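Manipulation Software Notebook, Cendard Cell
August 14, 2019
Entry by: Radomir Milošević
Distribution: perception and planning staff, Leltaseo

Subject: Release-height logic, pose estimate lag, and replay tooling

Purpose of the session

The session was scheduled to determine whether the revised placement planner can be merged into the main branch. The planner was rewritten in the first week of August to separate the approach segment from the final descent. Under the old version both segments were computed as a single trajectory, and any late correction from perception forced a full replan. The new version holds the approach fixed and replans only the descent. All work was done on the foam shape-sorter block with the small orange figure as the held object.

Configuration

Planner: branch "descent-split", built this morning from a clean checkout.
Perception: the Illau pose estimator, unchanged from the last entry.
Controller: impedance mode during descent, position mode elsewhere. The switch takes place at the hover point.
Logging: all topics recorded, including the internal planner state, which was missing from the previous set of logs and made two of the failures there impossible to diagnose.

The camera calibration was repeated before the first run. The reprojection error was within our usual limit and no change was made to the stored extrinsics.

Runs

The planner was given 296 descent requests. Of these, 23 ended in an abort before release. The remainder reached the release state as the software defines it. That definition is examined further down, as it is too generous.

The aborts were sorted by the reason code in the log. The great majority carry the code for a stale pose. The planner requires that the object pose be no older than 200 ms at the moment the descent begins. When the fingers close over the figure, much of its upper part is hidden from the camera, and the estimator takes longer to converge. It then publishes a correct pose with an old timestamp, and the planner rejects it. The planner is behaving as written. The fault is in the way the two modules agree on time.

The other aborts carry the code for a joint limit on the wrist. These occurred only where the requested yaw was near the end of the range. The planner selected the long rotation when the short one was available. Bhattacharjee identified the cause by reading the code during the session: the angle difference is wrapped before the offset is applied, and it must be wrapped afterward. The correction is a single line and has been placed in review with a unit test.

Timestamp handling

Three options were discussed.

The first is to raise the age limit. It was rejected. A higher limit would conceal real estimator failures, and we have spent enough time on those already.

The second is to have the estimator publish the capture time and the publication time as separate fields. The planner could then judge the age of the data and the delay in processing independently. This requires a message change and will break the older log files unless a converter is supplied.

The third is to stop relying on the camera once the grasp is confirmed and to propagate the object pose from the hand pose. It is the cheapest option and suits a rigid object held firmly. It does not detect slip. With a glossy object such as this one, slip must be treated as a normal event in the model.

The decision was to implement the third option now with a slip check, and to prepare the message change in parallel. The slip check will compare the propagated pose with the last camera pose whenever a fresh one arrives. A disagreement above the threshold will return the arm to the hover point. The threshold will be set from the logs and entered in the configuration file, not in the source.

Definition of release

At present the planner declares the release state when the commanded height is reached. Contact is not considered. In position mode this was tolerable, but in impedance mode the arm may stop short of the commanded height with no error raised. The success figure in our reports is therefore a count of completed commands and should be labeled as such until further notice. Colleagues who have quoted the number in slides are asked to amend the wording.

The proposed definition has two conditions: vertical force above a set level, and vertical velocity near zero, both held for a short window. The window length is open. A long window is safe but presses the figure into the foam, and the foam's own compliance then disturbs the force reading. I have asked for the force traces to be plotted against height so that a value may be chosen on evidence.

The hover point used for the mode switch lies directly over the rear part of the block. With the feet this close to the top surface, an error of a few millimeters in the height of the block model decides whether the descent starts in free space or in contact.
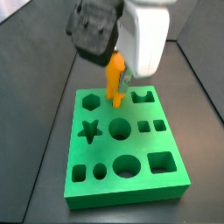 Why is the mode switch made at the hover point and not at first contact?
The change of controller produces a small step in the commanded torque, and that step is harmless in free space but is read as a false contact when the object is already touching the foam.

It follows that the hover height needs a margin tied to the uncertainty of the block model. The margin is currently a constant copied from an older task. It will be computed from the covariance of the block pose, with a fixed floor value.

Replay tool

The replay tool crashed on logs that contain the new planner state. The parser assumed a fixed number of fields. A temporary patch is on the shared drive; it skips unknown fields and prints a warning. Please do not use the patched version for timing studies, as the skipped fields shift the playback clock slightly.

Actions

Milošević: slip check and threshold parameter.
Bhattacharjee: yaw wrapping fix, unit test, merge after review.
Perception staff: draft of the message with separate time fields; converter for old logs.
Open, no owner: force plots against height.

The merge of "descent-split" is deferred until the yaw fix and the slip check are both in. The branch remains available for use on the Cendard cell only. Logs from the session are stored in the usual directory under today's entry, with the build hash in the header of each file.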